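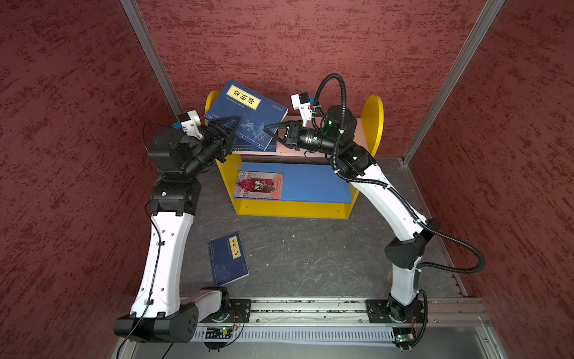
Bench two, book shelving task: both arms at the blue book over the yellow shelf, with a second blue book on the floor.

Clavenum Shared Workcell Practice Project
Progress report to the Valdovinos Fund, second reporting period
Prepared by Berenice Becerra, project lead

Dear friends at the fund,

Thank you for your patience with the timing of this one. I wanted to wait until the July drills were behind us so that I could report on them properly, and I'm glad I did, as they changed two of the rules we had considered finished. As before, I've tried to write this the way I would explain it to you over coffee, and the formal tables are in the attachment Irfan sent with the budget sheet.

What we said we would do

You'll remember that the grant supports a plain-language code of practice for small two-arm benches, the kind that sit in teaching labs and small workshops where there is no safety department down the hall. The published standards are good and we lean on them, but they're written for people who read standards for a living. Our promise was a short set of rules that a new operator could read before lunch and follow after it, tried out on real tasks before we asked anybody else to use them. We promised a tested draft by the end of this period, and we have one.

Where the draft stands

The draft is at version three and holds 22 rules, down from the much longer list you saw in the spring. Erhan Kırmızıgül did most of the cutting, and I'll admit I fought for a few that he was right to take out. The rules are grouped by when you need them: before power, before motion, during a session, and when you walk away. We tried grouping them by hazard first and people kept flipping back and forth, so that went.

The shelving task has been our main proving ground. It looks simple and it is a wonderful troublemaker. Two arms share one small space, they both have business with the same book, and the shelf gives them something fixed to bump into. Almost every argument we had about a rule got settled by going over to bench two and trying it.

The rules that changed

Rule 6, on shared objects, used to say that only one gripper may be closed on an object at a time. Nicanor Esquivel pointed out that this rules out half of the useful things two arms can do, such as steadying a book from one side while it's placed from the other. The new wording asks the operator to name a lead arm before the session starts. The second arm may approach and touch, but it yields if the lead arm stops, and a stop on either one stops both. We ran this wording through 126 supervised sessions and kept it.

Rule 11, on cables, grew by a sentence. Both of our arms carry cable along the links, and a loop that sits politely at rest can behave quite differently at full reach. Operators now move each arm by hand through its whole working range before the first powered run of the day and watch the cable the entire time, especially where it passes the wrist. A tie that has slipped gets replaced before power goes on. I know that sounds fussy! It takes very little time once you're used to it.

Rule 14 covers dropped and waiting items. We had written that the floor of the cell must be clear at all times, which was never realistic, as plenty of tasks begin with things lying on the floor. It now says that every item in the cell must be on the session sheet, and that nothing is picked up by hand until both arms are stopped and the operator has said so out loud. The saying out loud was Zyanya Palacios's idea and it has been the most popular thing in the whole document.

Rule 17 is about status lights, and it's the one I would most like your advisers to look at. New operators had a habit of treating a green light as permission to reach in. The rule says that a light tells you about the equipment and tells you nothing about whether your hands are safe. Only the stop procedure does that. We've moved it onto the first page.

The July drills

We ran the stop drills over one long Saturday, with operators who had read the draft and operators who hadn't. Of the readers, 91 percent completed the full stop procedure in the right order on their first try. The ones who missed it nearly all missed the same step, which was to confirm that the second arm had stopped too, and so that step now has its own line and its own checkbox. I'd like to repeat the drill with the new sheet before we make any claims for it.

Money

We are within budget. The one change to mention is that we moved $2000 from travel into printing, with your office's kind approval, so that each partner bench can have a laminated copy. The Skidton visit was done by video call in the end and went perfectly well.

What comes next

Joltodent has offered to try version three on their own benches, which are laid out differently from ours, and Irfan Lau will be their contact for questions. After that we'll revise once more and begin on the short training guide. I would still like to find a better way to handle shift changes in the middle of a session, as the current wording is clumsy and everybody here knows it. Suggestions from your side would be very welcome.

With warm thanks from all of us,
Berenice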